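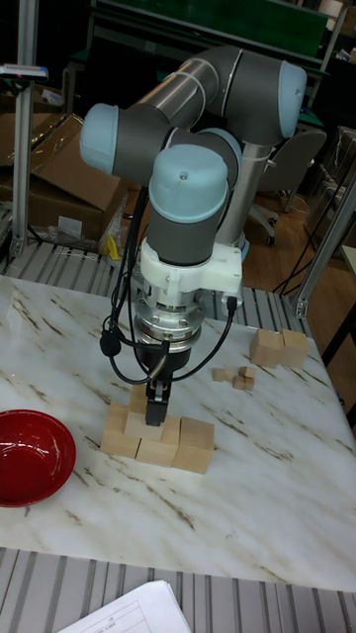
Gray arm with light blue joint caps over the marble-patterned table.

Karkinus Parish Records, README

Welcome, and thank you for stopping by! Karkinus is a plain-text set of 1,689 baptism, marriage and burial entries from the old chapel at Wistel and its daughter church at Baluyot, typed up over several winters from registers that are (I'll warn you now) very hard on the eyes.

What's in it: 400 marriages, 300 burials, and baptisms for all the rest. Each line gives the parish, year, surname, given name and whatever the clerk scribbled in the margin.

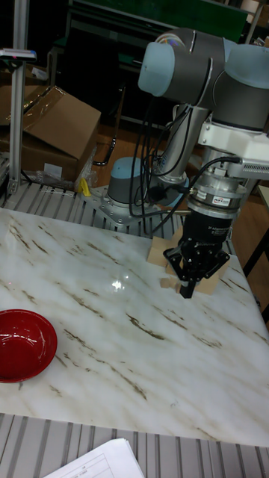

The arm's round base on its silver mounting plate, behind the tabletop.

Spellings are left just as written, so please try a few when hunting for a family. In 83 entries the year is torn or blotted, and you'll find a question mark there.
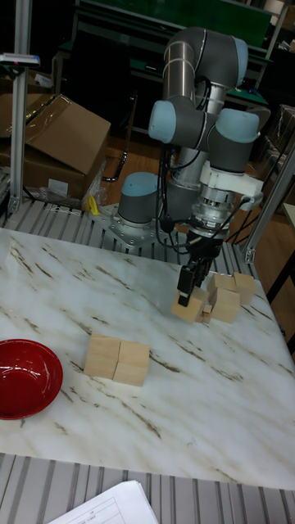 The Sido chapel book isn't included yet. Its pages are still being typed, and I hope to add them in September. Use the entries freely for family trees, school work or parish histories, and do send corrections, even tiny ones!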